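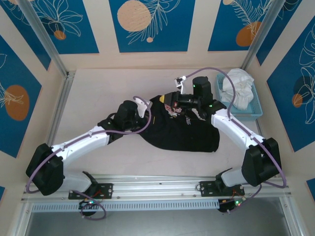
Figure 1. Dark printed T-shirt before folding; basket with white cloth at upper right.

Unit 3: Sorting and Folding Knit Garments
Textile Care Program, Dunance Technical Institute

3.1 Purpose of the unit

Students will learn to flatten, fold and stack short-sleeved knit garments to the standard used in the Mevdale practice laundry. Woven shirts and bed linen are covered in Unit 4.

3.2 Starting condition

A garment is rarely presented flat. The T-shirt in Figure 1 is bunched and folded over itself, and only part of its surface can be read. In such cases the first task is to establish orientation. Look for the neckline, a side seam or a printed graphic. The red and white print in the figure is a useful landmark, but a print alone does not establish which side is the front, as many garments are printed on both sides. Confirm with the collar label or the depth of the neckline.

3.3 Flattening

Locate both shoulder seams and lift the garment by them. Lower it hem first onto the table, front side down. Smooth from the center toward the sides with an open hand. Do not pull at the hem; jersey stretches across its width and the finished fold will be uneven.

3.4 The Nekitz fold

Bring one side in to a line midway between collar and shoulder tip, and turn the sleeve back on itself. Repeat on the other side. Fold the hem up to the base of the collar, then fold once more. The print, if there is one on the chest, should face up when the garment is turned over.

3.5 Stacking and baskets

Stacks are limited to 8 garments. Dark and white articles are kept apart at all stages. Unfolded articles remain in a perforated basket until the table is clear.

3.6 Practice requirement

Each student completes 1,000 recorded folds before the April assessment. Record sheets are kept in the Vītola room and must be initialed at the end of each session.

Reading for next session: course reader, sections on seam types and knit stretch.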